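**Perforated bath mat in a freestanding tub: how to dry it and store it?**

*India*

We have a freestanding tub, white inside and dark teal outside, and I bought a bath mat for it in April. It is the type with small bumps and holes. My problem is that the mat never wants to lie flat, one end always curls. Also I don't know where to leave it after the bath. The room has a tile floor and I don't want a wet mat on it. I paid 700 rupees for it and I would like it to last.
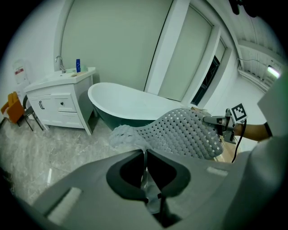
Joanne Bunting wrote that she had the same curl with hers, and it went away after she left the mat in warm water for 19 minutes. I have not tried this yet. Is it safe for the rubber, if it is rubber? The package did not say.

The tub has a high end and a wide rim, so I thought to hang the mat there.
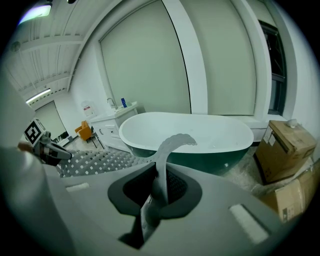

But then the bumps are on the outside and I am not sure if the water runs out well from the holes. Please advise me. I wash it now 2 times in a month with dish soap.

**Bainbridge**

Warm water is fine, very hot water is not. Put the mat in the tub with the bumps up and press the curled end with your hands until it goes down. For drying, fold it over the rim with the bottom side out, because this side stays wet the longest. When it is dry, roll it loosely. Do not keep it folded, the fold will stay.

**Warnside**

just buy a new one, mine was 600 and it lies flat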